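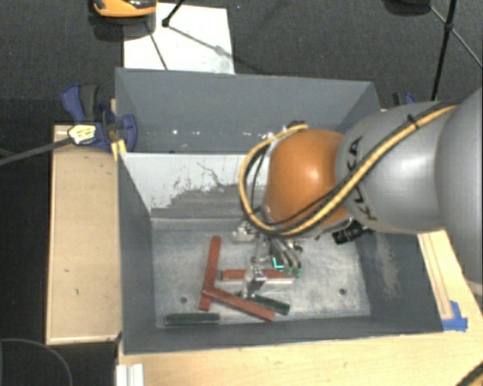
Figure 1. KUKA arm and gripper over the bin, red and green bars on the metal floor.

Plandell Bin Picking Build
Final report, Juvow shared workshop
2019-12-27

1. What we set out to do

The project proposal from February said the arm would clear mixed bars out of a bin "without supervision." I didn't believe that line when we wrote it and I believe it less now. This report covers what the cell did over 130 logged picks and what I think those picks are worth.

2. The cell

The bin is a deep gray one with a scuffed metal floor. We hold it to the table with bar clamps, with a bit of wood wedged under one of them. The cable bundle loops around the orange joint. We never ran the arm at full speed with it routed that way, so no cycle times are given here. Anyone who wants them should fix the cabling first.

Software is the Devadiga planner with our own grasp picker on top. The picker was trained on 2,000 generated layouts. None of those had scratches on the floor or worn paint on the wall.

3. Results

Out of 130 attempts, 41 failed. A pick counted as failed if the bar was dropped, missed, or let go outside the drop zone. The worst layouts were crossed ones, like the red bars in Figure 1, where one bar lies over or against the next and the picker has to choose an order. It often chose badly. Bars lying alone near a wall were also poor, though we ran too few of them to say much.

The earlier Plulivside demo reported no failures at all. It used 3 bars, spaced apart by hand, and I don't think the two results should be compared.

4. Open problems

All 130 layouts were set up by the same people who tuned the picker. That is a weak test. We also moved the bin twice during the runs and recalibrated only once, so an unknown share of the misses may be ours and have nothing to do with the picker.

Next steps: repeat with layouts tipped in at random, log the bin position before each run, and drop "without supervision" from the project page until somebody has left the room during a run.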